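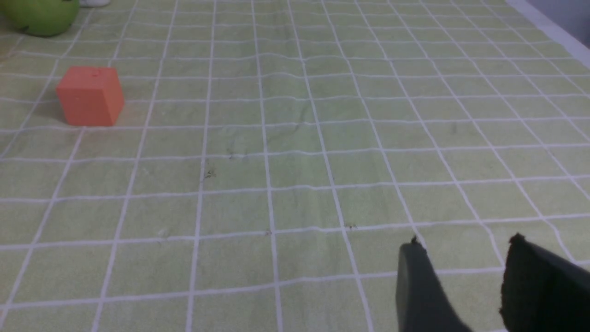
Figure 1. Wrist camera view with the gripper open and the orange cube on the grid cloth.

Learning to Reach from Wrist Camera Images
Student project report, Robotics Lab course, Torvik
Author: Åsmund Halvorsen
Submitted May 2, 2021

1. Background

The goal of this project was to train a small network that guides a robot arm to a cube on a table using only the camera at the wrist. Earlier student work at Torvik used a fixed camera above the table and a calibration between that camera and the arm base. The calibration had to be redone every time the table was moved. I wanted to find out how far we could get without it.

The network takes one image and gives a direction for the next short move. It does not get the joint angles or the position of the table. The code is built on Plakport, the lab's own control package, and the recordings are stored with Indport, which keeps each image together with the move command sent at the same time.

2. Setup

The table is covered with a light green cloth with a white grid. The grid was meant to help me measure the final error by eye, and I did use it that way in the first tests. It turned out to be a poor ruler. The cloth wrinkles, the lines bend, and a line that is straight in one run is shifted in the next. From February on, I measured with a steel ruler after each run and used the grid only to write down start positions.

The target is always the orange cube. Other things may be on the table as distractors, including a green apple. The cloth also has some dark specks on it. I left them there during all recordings, which matters for the results in section 4.

3. Data and training

I drove the arm by hand with the joystick and recorded 2675 images with matching commands. After removing images where the arm was standing still, 1212 were left for training and validation. This was a bigger cut than I expected. I pause a lot when I drive, mostly close to the target.

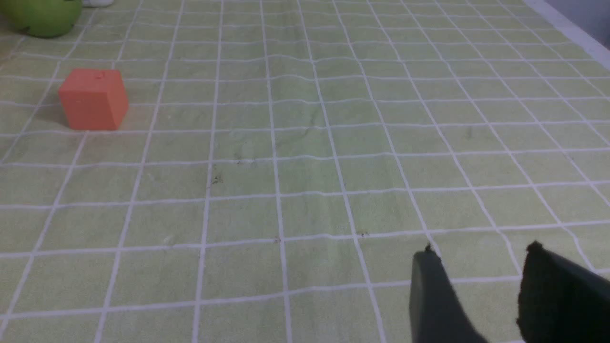 The fingers take up the lower right part of the view when the gripper is open. I first masked them out with a black shape, thinking the network would ignore them anyway. Training without the mask gave a lower validation error, so the mask was dropped. My guess is that the fingers give the network something to line the cube up with, but I have not tested this separately.

Training used small random changes in brightness and a small random crop. Flipping the images left to right was tried and removed, as the fingers then end up on the wrong side.

4. Results

I ran 20 trials with the cube at start positions used in the recordings and 20 with the cube at new positions. A trial counted as a success if the cube was between the fingers when the arm stopped. The network did clearly better on the known positions. Most failures at new positions looked alike — the arm started in the right direction, slowed down too early and stopped short.

I also turned the cloth half a turn and repeated a few runs. The arm drifted more than before, even with the cube at a known position. This suggests that the network has partly learned the specks and wrinkles as landmarks. The Demside group had warned me about this at the midterm meeting.

5. Further work

The next recordings should be made with the cloth moved between runs, and with plain cloths as well. Start positions should be drawn at random before each run. I chose them myself, and the log shows that I kept away from the edges of the table. The pauses near the target should be kept in the data with their own label, so the network can learn when to stop.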